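Clearing trays: scrape first or straight to the rack?

Posted by Rasmus Kivi, May 2018

ok so we eat off trays at the Winitz place, everybody gets one, and cleanup is a mess every time. Scraps bin, tray, dish rack, all on the same table. Looking for a better order. Right now rice ends up everywhere. Help

--

brarnitz_mom wrote:

Scrape first. Always. Rice dries like cement. I do bowls, then plate, then spoon, wipe the tray last. What does your table look like?? hard to say without knowing how much room you've got

--

Rasmus Kivi wrote:

Not much room. Red tray in the middle, rack on the right, clear bin for trash up in the corner.
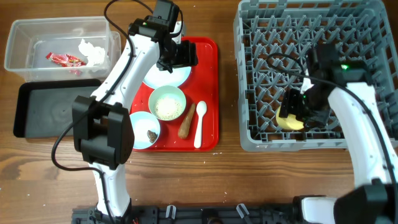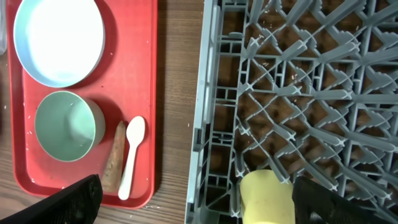
The bin only gets wrappers and tissues, food is supposed to go elsewhere but people forget. Table is wood so I don't want water sitting on it, which is my main gripe with having the rack there at all.

--

tablecloth300 wrote:

Move the rack!! It belongs next to the sink. Dripping on wood will ruin the finish, ask me how I know. Had a Wallner table, nice one, white rings all over by July

--

brarnitz_mom wrote:

disagree, put a towel under it and leave it. If the rack is across the room people just stack stuff dirty and walk off. Seen it for 9 years at our place

--

tablecloth300 wrote:

a towel just holds the water against the wood. That's worse. Get a drip mat with a lip

--

Rasmus Kivi wrote:

Sink is down the hall so the rack stays for now, sorry. A mat I can do. Still want to know about the rice though. Scrape with the spoon or what

--

hirkora_kitchen wrote:

Spoon is fine. Tilt the bowl over the food scraps, NOT over the tray, thats where your grains come from. Then spoon goes in the bowl, bowl on the plate, carry the lot in one go. Tray gets knocked out over the scraps pail and then wiped.

And don't stack bowls with food still in them, the bottom of the top one gets gunky and then your washing both sides

--

brarnitz_mom wrote:

you wash both sides anyway?? I hope

--

hirkora_kitchen wrote:

well yes but scrubbing vs a quick swipe

--

Rasmus Kivi wrote:

ok trying that order tonight. Mat is on the list. Anyone know if the cheap silicone ones smell

--

tablecloth300 wrote:

mine did for a week then stopped. Rinse it with vinegar

Contact | Copyright 2018 Brarnitz Home Boards | Back to top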